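Okay, snack people, gather in. I have been put in charge of the cracker half of the party table for Evie Birkett's open house in November, and I've been thinking about it far more than a grown adult should.

The budget is 50 dollars, which sounded generous until I remembered how Suleiman Edet eats when there's a cheese board in front of him (I love him, I'm buying extra).

So I went down to the Usari on Lendgate in the middle of the afternoon, when it's quiet enough to stand and read the backs of boxes without being in anybody's way. Bliss!

My first question was the Pretzelized pretzel crackers. Cheddar or sea salt? Bindu Bhat says sea salt, because you're putting cheese on them anyway and cheddar on cheddar is too much. I see her point and I still want the cheddar, the orange box just calls to me.

Then there's the sweet end of things. Simple Mills does these Sweet Thins in mint chocolate, seed and nut flour, and I think they'd be lovely with coffee once everybody has slowed down a bit. The soft baked almond flour bars are right beside them and I'm tempted to cut those into little squares for a plate.

If you've tried cutting them up, please tell me whether they crumble! I have 10 people coming who will be standing on Evie's good rug. 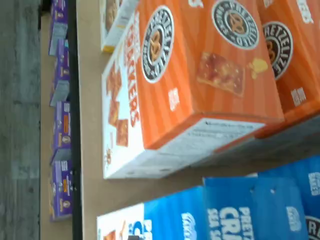
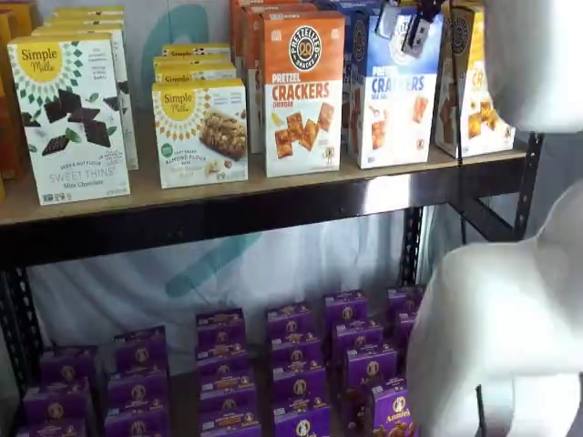
Cracker shelf at Usari, Lendgate. Pretzelized in both.

Filed under: Snacks & Sharing, Party Tables

Contact | © Vusthorpe Suppers | Back to top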